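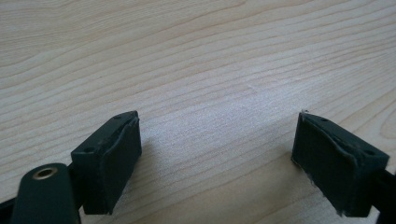
Attachment to first message: table top, daylight, long grain running left to right.

Home | Tables | Care and Finish | Parts | Support Log | Contact

Pale area in the middle of a Hisden table top

Status: closed
Product: Hisden dining table, light matte top
Finish on record: Brasmont matte oil, factory applied
Opened by: customer, through the web form
Handled by: Tullio Gentile, finish support

Customer's first message

The middle of my table looks lighter than the rest. I noticed it in the morning when I was clearing up after breakfast. It has no hard edge. From my chair it looks like the oil has gone thin there, and from the kitchen doorway I can't find it at all. The table is two years old. We use placemats for meals but the kids do homework on it without anything underneath. I clean it with Porkel spray, the kitchen one, and a microfiber cloth. I have a can of the Brasmont oil in the garage and would like to know if I can just put some on the light area. Photo attached.

Reply 1, Tullio

Thank you for the photo. Please don't oil anything yet. If you oil one area in the middle of a matte top, you will usually get a darker area with an edge you can see, and that is more work to fix than what you have now.

I can see the brighter area in the photo. It is soft all the way around and the grain lines carry on into it, which fits with daylight on a matte surface. It could also fit with an even loss of oil from wiping. I can't tell those two apart from one photo, so I would like you to do a few checks. None of them will mark the table.

Check A, light. Stand at the spot where you see the pale area best. Put a strip of low-tack tape on the table at one side of it. Walk to the other end of the table and look again. Then close the blinds, turn on the ceiling light and look from both ends. Write down whether the pale area stays beside the tape.

Check B, touch. With clean dry hands, run your fingertips from the end of the table toward the middle, along the grain and then across it. Tell me if anything changes: rougher, draggy, waxy, sticky.

Check C, water. Put a small drop of plain water on the pale area and another near the end of the table where it looks normal. Wait six minutes, then blot both and look at the wood underneath.

Take the tape off when you finish check A. Don't leave it on overnight.

Customer

Did A this morning. From my chair the pale area was next to the tape. From the other end of the table it was closer to me and not next to the tape anymore. With the blinds shut and the light on I got a smaller bright area under the lamp and nothing where the tape was.

B, it feels the same in the middle as at the window end. At the kitchen end it is a little draggy, like the cloth would catch. I would not call it sticky.

Haven't done C. Had to get to work.

Reply 2, Tullio

That helps. A worn patch stays put when you walk around the table. Yours moved with you, and it moved again when you changed the light. I'm treating the pale area as reflection from the window unless the water check says something else.

The draggy feel at the kitchen end is a separate question. Please do C, and add a third drop at the kitchen end.

Customer

C done. Middle drop: stood up as a bead the whole time, no mark after. Window end: same. Kitchen end: spread out flatter, and when I blotted it there was a faint dark spot that went away by lunch.

So the middle is fine and the end I wasn't worried about is the bad one?

Reply 3, Tullio

The middle is fine. I wouldn't call the kitchen end bad. A drop that flattens means the oil is thinner there or there is cleaner left on the surface. Cleaner residue lets water spread and it also gives the drag you described. Does anyone spray directly onto the table at that end?

Customer

Yes. That's where the bottle sits. I spray there and then wipe toward the window. My husband does the same.

Reply 4, Tullio

Then start with residue.

1. Clear that end of the table. Wipe off crumbs with a dry cloth.
2. Dampen a white cotton cloth with lukewarm water. Wring it until it doesn't drip.
3. Wipe the kitchen end along the grain, one pass at a time, turning the cloth to a clean side between passes.
4. Dry right away with a second cloth.
5. Leave it alone until the next day, then repeat the water drop.

No vinegar, no dish soap, no melamine sponge. The sponge will polish a matte finish and leave you with a shiny spot that does not move when you walk around it.

Please stop using the kitchen spray on this table for now. A damp cloth is enough for everyday cleaning.

Customer

Cloth came up a bit gray on the first pass and less after that. I did it six times until it stayed white. Next day the drop held up better but it still wasn't as round as the one in the middle. The drag is gone.

Also, a dumb question. The grain isn't straight. It runs along and then bends up toward one side, and there are a couple of places where it sort of swirls. Is that movement from humidity? I never looked at it this closely before.

Reply 5, Tullio

No, that's how the wood grew. Wavy lines, some wider smooth bands and a few swirls are normal in a natural top, and they don't change with the season. Humidity shows up in other ways, such as a top that rocks a straightedge or a gap that opens at a joint. If you have neither, leave it be.

It may explain part of what you saw, though. Where the grain bends, it throws light back at a different angle, so one area can look lighter than its neighbor from one chair and not from another.

On the kitchen end: the residue is off and the oil under it is a little thin. You can refresh it, but please do the full top so the tone stays even.

1. Wipe the whole top with a damp cloth as before. Let it dry overnight.
2. Stir the Brasmont oil with a flat stick. Check that it is the matte one. The satin can looks nearly the same and the word is small.
3. Put a little on a lint-free cloth and test it on the underside first.
4. Wipe on thin, along the grain, from one end to the other.
5. Wipe off everything that hasn't soaked in. If it still looks wet, there's too much on it.
6. Keep dishes and paper off it for seven days.

Lay used cloths out flat outdoors until they're dry and stiff before you throw them away. Oily cloths left in a pile can heat up and catch fire.

Customer

The can says matte. It was opened when the table was new and there's a skin on top. OK to use?

Reply 6, Tullio

I would buy a fresh one. You can lift a skin off, but small pieces stay behind and they show up as grit on a pale top. Longo carries the small can, and you'll have plenty left over.

Customer

Got the small can from Longo. Did the whole top on my day off with the window open. It looked darker that night and I was unhappy with it, but by the next evening it was back to the pale color. Water beads at the kitchen end now. In the morning I still get the light area in the middle from my chair. I moved to the other side of the table and now my husband gets it.

You can close this.

Closing note, Tullio

Two findings. Pale area in the middle: window reflection on a matte surface, no fault, no treatment needed. Drag and weak water beading at the kitchen end: cleaner residue over thin oil, cleared with a damp cloth and one refresh coat. No parts sent. Care sheet updated to say that cleaner shouldn't be sprayed straight onto the wood.

Comments

marlowe_k
The tape check saved me a weekend. I had the sandpaper out already.

Dena
Does this work the same for the dark top? Mine has a light area by the window and I've been putting it down to the sun.
 Tullio Gentile: Do the tape check first. If the area stays beside the tape from both ends of the table, it could be fading, and you should open a ticket with a photo from each end.

rp_oakhill
I used the satin can by mistake. It looks ok if you do all of it, but it's shinier than it was and you see every fingerprint.

Dena
Stayed by the tape. Opening a ticket.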